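Fultance Opens Sandal Sorting Room in Gurkport

GURKPORT, February 19, 2016 - Fultance has opened a sorting room for returned footwear at its Mokoena Street site. Flat sandals are inspected singly on white trays.
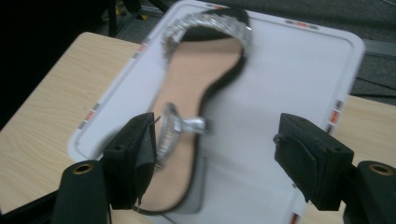

Straps, insole and sole edge are checked in that order. Capacity is 300 pairs per shift across 19 stations - up from 154 pairs in October.

"Grading criteria are unchanged," said Naledi Gumede, operations manager.

Contact: Refilwe Shezi, Fultance press office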